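Lists Archive Threads Search Subscribe
Page last updated: March 2019

Ileck workroom list, message 1429
Re: standing fan, headset noise and thin strips
24/03/2019, by Mesfin Moges

Aliki Zacharopoulos wrote:

> I would like the fan moved. With it running at the left wall I get a
> low rumble on the headset, and Inger says she has the same. She also
> says the thin strips lift off the table if they are put down flat.
> Could it go out in the corridor, with the door open? Failing that,
> can we agree to keep it off while people are talking?
>
> Second thing, is there any rule on which way round the strips are
> stored? I found them stacked on end again.

Aliki, all,

There are two separate noises here and they need different fixes.

The first is air moving across the microphone. It is low, it comes and goes, and it stops when you turn your head away from the fan. A foam cover removes most of it. The second is the motor and the guard. It is steady and a cover makes no difference to it. The guard on ours had worked loose at the lower clip and was buzzing against the rim at the middle speed only. I tightened it on Friday and the buzz has gone. The hum from the motor is still there on the highest speed, and I don't intend to open the housing for that.

I tested with the headset on, recording from the same chair each time. With the boom level with the mouth and the fan on low, there was nothing I could pick out by ear. With the boom directly in front of the lips the breath noise was worse than anything the fan did. Bring it down below the lower lip and a little to the side. Christos wears his further out and his recordings are the cleanest we have, though he also talks louder than the rest of us.

I would not put the fan in the corridor. I tried it for an hour with the door wedged and the air went along the corridor and did very little in the room. It also puts the lead across the doorway.

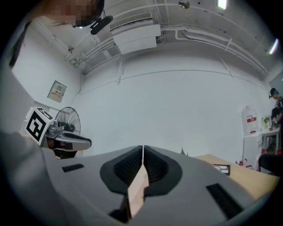 On the strips, the lifting depends on where the air lands. Tilt the head of the fan up until you can't feel anything with your palm flat on the table, then lock it. The centre of the guard was 565 mm above the floor when I measured, which is lower than the table, so at the old tilt the stream was coming up under the near edge. I have raised the pole to 1000 mm. Please leave it there. If the collar slips, tell me and don't force it, as the thread is already worn.

Turn the oscillation off for any work with small flat pieces. A steady draught is easy to allow for. One that comes past every few seconds will catch a strip just as you let go of it.

Storage: flat, in the long tray, lid on. A thin strip left on end takes a bend within days, and once it is bent it sits badly when gripped near the middle. Eftychia sorted through the tray last week and took out anything more than 5 mm out of true over its length. The rejects are in the bag marked Ratine -- an old bag, ignore the label -- and can be used for practice or spacers. They should not go back in the tray.

Grain direction came up in the earlier thread as well. For the wood it runs lengthwise and there is nothing to decide. For the card, check before cutting: flex the sheet both ways and cut so that the stiffer direction runs along the strip. The last lot from Galanis was cut across and most of it creased at the first pinch.

As for switching the fan off during talk, I would rather use low speed with the foam covers on and see how that goes. Off entirely is too warm by the afternoon with the door shut. Covers are in the top drawer, loose, and they fit both types of boom. If anyone still hears a rumble with a cover fitted, send me the recording along with the fan speed and which chair you were in. Without the chair I can't do much with it.

Inger, I still have your tape measure.

Mesfin

Previous message Next message Reply to list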